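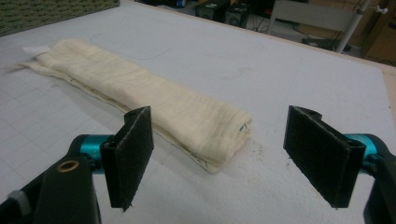

Gefaltete Stoffbahn, locker gewebt, auf weißem Tisch

Start | Über uns | Studien | Häufige Fragen | Kontakt

Häufige Fragen zur Teilnahme an klinischen Studien

Stand: 5. April 2023

Schön, dass Sie sich für unsere Arbeit interessieren! Wir bekommen jede Woche viele Anrufe und Mails, und die meisten Fragen kehren wieder -- gute Fragen, die wir gern beantworten. Das Studienzentrum Carrilho betreut Arzneimittelstudien der Phasen II und III, vor allem zu Gelenk- und Hauterkrankungen.

Was ist eine Phase-III-Studie überhaupt?

Bevor ein Medikament zugelassen werden kann, durchläuft es mehrere Stufen. In Phase I geht es vor allem um die Verträglichkeit, meist bei einer kleinen Gruppe gesunder Menschen. In Phase II wird die passende Dosis gesucht, und in Phase III schaut man bei vielen Patientinnen und Patienten, ob das Mittel wirklich hilft. Unsere größte laufende Studie heißt Plelen, sie gehört in diese dritte Stufe und soll insgesamt 600 Personen aufnehmen, davon 66 bei uns im Haus. Für ein Zentrum unserer Größe ist das eine Menge, und wir freuen uns riesig darüber.

Wer kann bei Plelen mitmachen?

Erwachsene mit gesicherter rheumatoider Arthritis, deren bisherige Behandlung nicht ausreichend wirkt. Schwangere und Stillende können leider nicht teilnehmen, ebenso Personen mit schwerer Nierenschwäche. Ob die übrigen Kriterien passen, klären wir beim Vorgespräch. Bitte bringen Sie dazu Ihren Medikationsplan und die letzten Laborwerte mit.

Bekomme ich vielleicht nur ein Placebo?

Bei Plelen erhalten zwei von drei Teilnehmenden den Wirkstoff, eine Person von dreien das Scheinmedikament. Die Basistherapie läuft in beiden Gruppen weiter. Wer in welcher Gruppe ist, wissen weder Sie noch wir, das wird per Zufall zugeteilt und bleibt bis zur Auswertung verschlüsselt. Im Notfall kann die Verschlüsselung für eine einzelne Person sofort aufgehoben werden.

Wie oft muss ich kommen?

Es sind 14 Termine, am Anfang dichter, später mit größeren Abständen. Der erste dauert am längsten (Untersuchung, Blutabnahme, EKG und viel Papier -- nehmen Sie sich ruhig etwas zu lesen mit!). Danach sind Sie meistens nach einer guten Stunde wieder draußen.

Gibt es Geld dafür?

Wir zahlen eine Aufwandsentschädigung von 200 Euro für die gesamte Studie, dazu die Fahrtkosten. Bahn- und Bustickets bitte aufheben. Beim Auto genügt uns die Kilometerangabe auf dem blauen Formular.

Kann ich wieder aussteigen?

Jederzeit, ohne Angabe von Gründen. Ihre weitere Behandlung leidet darunter nicht. Wir bitten nur um eine Abschlussuntersuchung, und auch die ist freiwillig.

Wer prüft, ob alles mit rechten Dingen zugeht?

Jede Studie braucht die zustimmende Bewertung einer Ethikkommission und die Genehmigung der zuständigen Behörde. Zusätzlich schickt der Auftraggeber, die Firma Jeltthorpe, regelmäßig Monitore zu uns, die Unterlagen und Abläufe kontrollieren. Das ist manchmal anstrengend, aber wir lernen jedes Mal etwas dazu.

Was passiert mit meinen Daten?

Sie werden pseudonymisiert, also mit einer Nummer statt Ihres Namens weitergegeben. Die Zuordnungsliste bleibt bei uns im Zentrum.

Erfahre ich das Ergebnis?

Ja, sehr gern sogar! Sobald die Auswertung vorliegt, schicken wir allen Teilnehmenden eine verständliche Zusammenfassung. Bei der Vorgängerstudie Rulirura kam sie im September, und es haben so viele von Ihnen zurückgeschrieben, dass wir mit dem Antworten kaum nachkamen.

Meine Frage steht nicht dabei.

Dann rufen Sie an oder schreiben Sie uns über das Kontaktformular. Vormittags ist das Telefon am besten besetzt.

14 Mal geteilt | 2 Kommentare

Zuletzt erschienen
Rulirura: Zusammenfassung für Teilnehmende
So läuft das Vorgespräch ab
Was bedeutet eigentlich »doppelblind«?
Anfahrt und Parken am Studienzentrum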